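Workshop tips: trying out grippers on the laundry

Posted 1/14/21

I've had a good few messages asking which gripper I'd pick for handling clothes, so I've written up what I've learnt from swapping them over on my own bench. I'm in a garage in Fedness with one small arm, a wrist camera and more old T-shirts than I'd like to admit, so take it in that spirit!

Start with the fingers you've got. Mine came with the Liem two-finger gripper and I nearly replaced it before giving it a fair go, which would have been a waste of money. Flat, hard fingers slide straight off a smooth cotton shirt, but a strip of the rubbery mesh you put under rugs, cut to size and stuck on with double-sided tape, made a huge difference. Change the strip when it goes shiny. (I left mine on far too long and blamed the motor for a fortnight.)

The other one I tried was the Kiken, with softer fingers that bend round whatever they're holding. Lovely on socks and tea towels. On anything heavy, like a damp bath sheet or a pair of jeans, the fingers splayed and the lot slithered off. I did 12 picks with each gripper on the same pile, and the Liem with the mesh on dropped 2 while the Kiken dropped 4. That's hardly science, but it was enough for me to leave the Liem on for everyday messing about.

Grab a fold, never a flat bit. If the cloth is lying smooth, have the arm give it a nudge first so that it rucks up, then go for the ridge. You want a good pinch of material well inside the fingers. A corner held by the very tips will come out as soon as the arm speeds up.

Go easy on the squeeze. I started with the force turned right up and it left little pressed marks in a nice linen napkin, and it made the motor hot as well. Turn it down until things start to drop and then nudge it back up a touch. Write the setting on a bit of masking tape and stick it to the base, or you'll be finding it all over again next time.

Check your screws. Swapping grippers back and forth loosens things, and a wobbly finger feels exactly like a bad controller — I spent an entire evening fiddling with settings when all it needed was a turn of the hex key. Keep the key on a string by the bench. While you're there, look for anything that sticks out and could snag knitwear.

Think about the camera before you buy a new one. On the wrist it's brilliant for lining up the pinch, but once you've picked up something big the cloth can hide nearly everything you wanted to see. I set my arm to take its look round first and grab second. Dark clothes are the hardest to make out, so practise with pale ones and work up to the navy and black. A cheap clip-on lamp did more for me than fiddling with the exposure.

As for controllers, I've used the plain one that came in the box and the Prerkton one, which costs 381 with the cable. The Prerkton is smoother when you're steering by hand and its slow mode is lovely for backing out of tight spaces. If you only ever run saved moves, stick with the plain one and spend the difference on spare fingers.

Last thing, leave yourself room to lift. Cloth hangs lower than you think, and a trailing sleeve will catch on any lip it passes. Pause after the grab, see what's dangling, and go in again for a better hold if there's a lot of it.

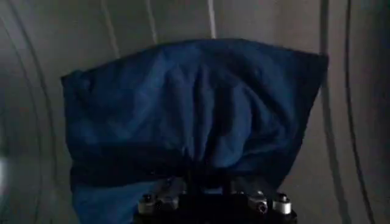 Navy cloth bunched up in the gripper, with a loose bit hanging down on the left.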